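Notes for session 3 - Floors, footfall and noise between dwellings

These notes go with the reading on the Storisgate conversion. Bring them to the seminar, along with your own sketch of a floor section. Last session covered sound that travels through the air, such as speech, music and television. This one is on impact sound, which starts when something strikes or rubs against the building itself.

## 1. Two kinds of sound

Airborne sound begins in the air, reaches a wall or floor, and makes it vibrate. The far side of the wall then sets the air moving again in the next room. A heavy wall is hard to shake, so mass does most of the work.

Impact sound skips the first step. A heel, a dropped spoon or a dragged chair puts energy straight into the floor. A bare concrete slab can be very good at stopping voices and still pass footsteps clearly to the people below. Students often mix these up in written work, so state which kind you mean every time.

A few sources and where they belong:

- Talking, radio, a barking dog: airborne
- Walking, running, jumping: impact
- A washing machine: both
- A piano: both, as the legs carry vibration into the floor
- A door slamming: both, though the complaint is usually about the impact part
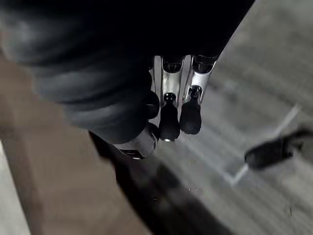

## 2. What the top layer does

The surface you walk on changes the length of each blow. On a hard surface, a heel stops almost at once, and the force is short and sharp. That kind of blow holds a lot of high-pitched sound, heard below as a click or tap. On a soft surface the heel slows down over a longer time, so the high-pitched part drops away.

Carpet on a thick pad is therefore a very good fix for clicking. It does much less for the low thud of a heavy walker or a child jumping. The low part depends on the whole floor: its weight, its stiffness, its span, and how it is held at the edges.

Long, light timber floors are the usual trouble. They bend a little with each step, and the ceiling fixed under them bends too. Emil Gasser's survey notes from Storisgate (handed out in session 2) record this well. Tenants there said their neighbors sounded "heavy," whatever the neighbors had on their feet.

## 3. Breaking the path

If the top layer can't do the job alone, the next step is to separate parts of the floor from one another.

**Floating floor.** A walking surface and a stiff board sit on a springy layer, with the main floor underneath. Nothing rigid may pass through the springy layer. One long screw driven through it can spoil the result over a wide area.

**Hung ceiling.** The ceiling below is carried on flexible hangers or on its own joists, with fiber in the gap. This helps with both kinds of sound. It costs headroom, and in old buildings it may hide a ceiling worth keeping.

**Edge strip.** The floating layer must stop short of the walls, with a soft strip filling the gap. Baseboards should rest on one part only. If a baseboard is nailed to the wall and pressed hard onto the floor, the path is closed again.

Of these, the edge strip is the cheapest and the one most often done badly. Siham Bouazza's site record from Sostham lists trimmed strips, strips left out behind radiators, and tile grout run over the top of the strip. All of that is out of sight by the time anyone tests the floor.
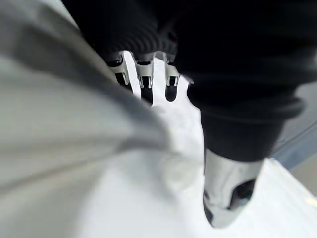
## 4. Flanking

Sound also goes around a floor. It enters a side wall, travels down through it, and comes out in the room below. This is called flanking. It sets a limit on what any work to the floor alone can achieve.

Signs of flanking on a site visit:

- The sound seems to come from the walls as well as the ceiling
- A better floor made little change
- Rooms that are not directly below are also affected
- Pipes or ducts pass through with hard packing around them

Put your ear to the wall and then step away from it. It is a crude check, but it is quick and it often tells you where to measure.

## 5. Testing

The standard source is a tapping machine, a box with small hammers that fall on the floor at a steady rate. The level is measured in the room below. Note that with impact sound a **lower** figure is better, because you are measuring what arrives. With airborne sound you usually report a difference between two rooms, and there a higher figure is better. Marks are lost on this every year.

The tapping machine is repeatable, but its hammers are hard and light. It is a fair stand-in for shoes and a poor one for bare feet or children. Some labs also drop a heavy rubber ball to cover the low end.

## 6. For the seminar

Read the Pikton case in the course pack, then prepare short written answers on these points.

1. Mark every rigid link in the section drawing. There are 4.
2. Benedikt Stöckli suggests carpet throughout. Say what it would improve and what it would leave alone.
3. Rosário Pacheco wants to keep the old plaster ceiling. Propose a floor build-up that works from above only, and give its effect on door heights.

Work in groups of 2. Answers go to Balthasar Marti before the seminar, on paper. Sketches can be rough, but label each layer and show the edge detail at a larger scale.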